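双腕セルをVodis上に立ち上げて、皿の作業が通るまで調整する手順

Ezekiel Kowalczyk
2020-12-13

Brilauの調理セルをシミュレータVodisの中に用意し、右手で皿の上の食材をつまめる状態まで持っていく手順をまとめる。アームのモデルはSullomov、ハンドの制御側はEzeaniを使う。実機のセルを触ったことがある人なら、順番はほぼ同じだと思ってよい。違うところはその都度書く。

対象は、Vodisのインストールが済んでいて、付属のサンプルシーンを一度は開いたことがある人。インストールそのものは扱わない。

用意するもの

・Vodis本体(サンプルシーンが開けること)
・Sullomovの双腕モデル一式。左右のアーム、手首、ハンドが別ファイルになっている版
・Ezeaniの制御サーバ
・調理台のシーンファイル。台、皿、まな板、容器、食材が入ったもの
・作業記録をつけるテキストファイル

最後の記録用ファイルは何でもよい。パラメータを変えたら、変える前の値と後の値を一行で残す。書式を決めるより、必ず書くことを優先する。

手順1 シーンを空の状態で開く

まずロボットを入れずに調理台だけを開く。物理演算を止めたまま、台の上の物体を選択して高さを確認する。皿とまな板の底面が天板にめり込んでいたら、ここで直す。

めり込みがあるまま演算を始めると、開始直後に物が跳ねる。皿が跳ねて食材が落ちるのはたいていこの原因で、ハンドの設定をいくらいじっても直らない。

天板の衝突形状は単純な箱にしておく。見た目の大理石模様はテクスチャなので、衝突には関係しない。皿のほうは箱では困る。縁と内側のくぼみで高さが違うので、凸形状を分割したものを使う。一つの凸形状で済ませるとくぼみが埋まり、食材が縁の高さに浮く。

物理演算を動かし、しばらく放置する。食材が皿の上で静止したままならよい。少しずつ滑っていくようなら、皿と食材の摩擦を見直す。食材側の値だけを上げるのは避けたほうがよい。あとで指とのあいだの挙動まで変わってしまい、原因を追うのが面倒になる。

手順2 アームを配置する

2本のアームを読み込む。左右は別のモデルとして読み込み、台の手前側に台座を固定する。左右の座標系はそれぞれの台座を原点にし、共通の座標系は天板の手前の縁に置く。

よくある間違いは、右アームのファイルを複製して左に使うこと。見た目は左右反転していても、手首の回転方向が逆にならない。動かすまで気づきにくい。配布ファイルに左右が揃っているので、必ずそれぞれを使う。

配置したら、関節を一つずつ動かす。台座側から順に、正方向、負方向、元の位置。全関節で次の点を見る。

・画面上の回転方向が指令の符号と合っている
・可動域の端で止まる
・隣のリンクと干渉しない
・元の位置に戻したとき、表示角度がずれていない

戻したときに角度が残る関節があったら、減衰の値が小さすぎるか、重力補償が入っていない。重力補償を先に疑う。左右のどちらか一方だけ補償が切れていることがある。

手順3 ハンドの制御をつなぐ

Ezeaniのサーバを起動する。ポートは3580を指定する。ほかの番号でも動くが、調理台シーンの設定ファイルがこの番号で書かれているので、変えるなら両方を変えること。

接続が済むと、左右のハンドが一度全開になる。ここで開かないときは、順に次を確認する。

サーバのログに接続の行が出ているか。出ていなければポートかアドレスの問題。
ログに出ているのに動かないなら、ハンド名の対応表を見る。Sullomov側の名前とEzeani側の名前が一文字でも違うと、指令は黙って捨てられる。
片手だけ動かない場合も対応表。左の行が右の名前になっていることが多い。

開いたら、次は閉じる。指を一本ずつ閉じて、手のひらに触れる手前で止める。親指は最後に動かす。先に親指を閉じると、ほかの指とぶつかって正しい可動域が取れない。

手順4 待機姿勢を決める

作業に使わないほうの手にも姿勢を与える。何も指令しないと、最後に受け取った値を保持しようとして細かく震える。

皿の作業では左手を待機にする。手を開いて指先を上に向け、皿から離して置く。右腕の通り道に入らない位置であれば細かい角度は問わない。ただし、左側の容器には触れないようにする。容器は固定されておらず、指が当たると容器ごと動く。

待機姿勢は名前をつけて保存し、作業の開始時に毎回呼び出す。前の試行の終わりの姿勢から始めると、うまくいった試行と失敗した試行を比べられなくなる。

手順5 右手を皿の上に寄せる

右手の目標位置は、食材の真上ではなく手前側の上方に取る。真上から降ろすと指先が縁に当たりやすく、斜めに入れるほうが余裕がある。前腕はまな板をまたぐ形になるので、途中の高さも確認しておく。

寄せる動作は二段に分ける。まず皿の縁より十分に高い位置まで移動し、そこで一度止める。止まったことを確認してから、指先を食材の横まで下げる。一段で済ませる設定も可能だが、調整中は分けておくと、どちらの動作で問題が出たかがすぐわかる。

下げたところで演算を止め、指先と食材のすきまを見る。視点を変えて、横からも見ること。上からの視点だけでは高さの差がわからない。

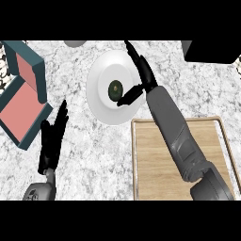 読了時間:11分

右手が皿の上に来た段階で、親指側と向かいの指側の位置を別々に調整する。片方の指が皿の奥へ伸びすぎていると、閉じたときに食材を挟まず、手前へかき寄せる動きになる。皿の上の緑の食材は小さいので、少しのずれでもこの失敗が起きる。

直すときは指の関節角をいじる前に、手首の向きを見る。手首が寝ていると、指の角度をどう変えても片側だけが先に触れる。手首を起こし、向かい合う指先の中点が食材の中心に重なるようにする。それでも残るずれだけを指の角度で取る。

容器やまな板の位置は、この段階では動かさない。腕の通り道が窮屈に見えても、まず動作側で解決する。物を動かしてしまうと、同じシーンを使っているほかの作業の記録と合わなくなる。どうしても動かす場合は、シーンファイルを別名で保存してから行う。

手順6 閉じる動作を調整する

ハンドの閉じ方には、位置で指令する方法と力で指令する方法がある。最初は位置で行う。指先が食材に触れる角度を調べ、そこからわずかに閉じた角度を目標にする。

食材が指のあいだから飛び出すときは、閉じる速度が速い。速度を落としても飛び出すなら、指先の接触面が平行になっていない。もう一度手順5に戻る。

食材が指にめり込むときは、演算の刻みが粗い。刻みを細かくするか、接触計算の反復回数を増やす。反復回数は40で様子を見る。これ以上にしても、このシーンでは見た目の違いが出なかった。計算が重くて困る場合は下げてよいが、左右で別の値にしないこと。

位置での指令で安定したら、力での指令に切り替える。切り替え直後は上限を低くしておき、つまんだ食材が落ちないところまで少しずつ上げる。落ちなくなった値をそのまま使わず、そこから少し余裕を持たせる。

上限を変えたら、毎回待機姿勢から試す。途中の姿勢から続けて試すと、指が前回の力を持ったまま始まることがある。Ezeaniのログに力の初期値が出るので、ゼロから始まっているかを見ておく。

手順7 持ち上げる

つまんだ状態で、手首の高さだけを上げる。横には動かさない。皿が一緒に持ち上がるようなら、指先が皿の縁を引っかけている。画面ではわからないこともあるので、接触の一覧を表示して、右手と皿の組み合わせが出ていないかを確認する。

食材だけが上がり、そのまま保持できたら、静止させて待つ。すぐに落ちなくても、時間がたつとずり落ちる場合がある。摩擦と力の上限のどちらに原因があるかは、上限を一時的に大きくするとわかる。大きくしても同じ速さで落ちるなら摩擦のほう。

うまく保持できたら、同じ高さまで戻して皿に置き、指を開く。開くときは閉じるときより遅くする。速く開くと、片側の指に食材がついていって位置がずれる。

手順8 表示を整える

表示は最後でよい。固定視点は、皿と両手が同時に入る角度にしておく。上下に黒い帯が出るのは、描画の縦横比と出力の縦横比が合っていないため。帯があっても計算には影響しない。記録に使うだけなら、そのままで問題ない。

帯を消したい場合は、出力側の比率を描画側に合わせる。逆に描画側を変えると視野が変わり、保存済みの視点がすべてずれる。

腕が手前を横切る配置なので、一つの視点だけでは前腕の下が見えない。まな板の上に何かを置く作業を追加する予定があるなら、横からの視点も保存しておくとよい。

日常の手入れ

シミュレーションのセルにも手入れはいる。油を差すことはないが、設定はいつのまにか崩れる。作業を始める前に次を行う。

・待機姿勢を呼び出し、両腕が震えずに止まるかを見る
・左右のハンドを全開、全閉、全開と動かす
・皿と食材だけで演算を動かし、静止するかを見る
・ログファイルの大きさを確認し、大きければ退避する
・シーンファイルの更新日時が記録と合っているかを見る

更新日時が合わないときは、誰かが上書きしている。記録ファイルに変更の行がなければ、退避してある版に戻してから始める。差分を調べるのは後でよい。

Vodisを更新したあとは、手順2の関節確認からやり直す。10月の更新では、減衰の既定値が変わったために右の手首だけ戻りが遅くなった。設定ファイルに減衰の値を明記していない関節が既定値を読みに行っていた。以後は全関節に値を書くようにしている。

困ったとき

起動直後に腕が台へ倒れ込む
重力補償が有効になる前に演算が始まっている。演算を止めた状態で読み込み、制御サーバの接続後に開始する。

右手を動かすと左手も動く
対応表で同じ名前を二度使っている。左右の行を見比べる。

指が閉じ切る手前で止まる
可動域の上限か、指どうしの衝突。衝突の表示を切らずに調べる。親指を先に動かしていないかも確認する。

前腕がまな板に当たる
寄せる動作の一段目が低い。目標位置の高さを上げる。肘の向きを指定していない場合は、同じ手先の位置でも試行ごとに腕の形が変わるので、肘の向きも固定する。

容器が勝手に動く
容器の質量が初期値のままだと軽すぎる。開いた蓋の側と受けの側が別の物体になっている場合は、両方に質量を入れ、つなぎ目の固定も確認する。つなぎ目が外れていると、蓋の側だけが倒れる。

食材が消える
皿や天板を突き抜けて下に落ちている。物体の一覧で高さを見ればすぐわかる。刻みを細かくし、薄い物体には連続衝突判定を入れる。

制御サーバに接続できない
前回のサーバが終了しておらず、3580を握ったままになっていることがある。古いプロセスを終了してから起動し直す。

実機に持っていくとき

ここまでの値は、そのまま実機に入れない。使い回せるのは待機姿勢、寄せる動作の順番、手首の向きまで。力の上限と閉じる速度は実機で取り直す。

実機では、手順6の最初の試行を食材なしで行う。皿も外し、空中で指を閉じる。次に皿を置いて寄せる動作だけを試し、最後に食材を載せる。非常停止の位置は、腕を動かす前に手で触って確かめておくこと。

実機側の記録は、シミュレーションの記録とファイルを分ける。同じパラメータ名でも単位が違うものがあり、混ぜると読み間違える。単位の対応表はSullomovのモデルに付属しているものを使い、手元で書き換えた場合は変更した行に日付を入れておく。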